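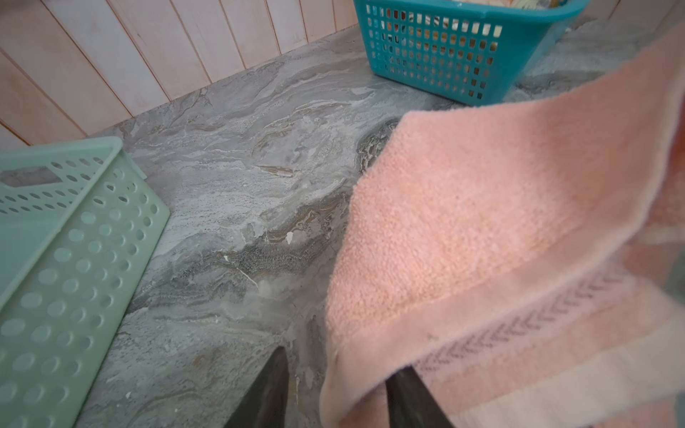
Yuk-lan wants to know why a towel gets you dry when a plastic bag doesn't, and I've been itching to answer that one ever since her message came in!

Get hold of any bath towel and look at it really closely (a magnifying glass is brilliant for this). See all those tiny loops? Each one is made of thread, and each thread is made of lots of thin fibres twisted together, usually cotton. Between the fibres are gaps, far too small to notice.

Now for the clever bit. Water likes to cling to cotton. When a drop touches a fibre it grabs on, then creeps into the gap next door and drags more water along behind it. Grown-ups call this capillary action. I call it climbing. Plastic has no gaps and water doesn't cling to it much, so the drops just roll about and you stay soggy.

Want to see it climb? My neighbour Jörg and I did this in his kitchen in October:

Put 300 ml of water in a jug with a squirt of food colouring.
Hang a strip of old towel over the side so the end dips in.
Stand an empty glass underneath the other end, lower than the jug.
Wait 30 minutes, then have a look.

Ours had 145 ml in the glass by teatime, and a green puddle on the floor as well, so do put a tray down first.

Next time I'll be answering Ott's question about why wet sand is darker than dry sand.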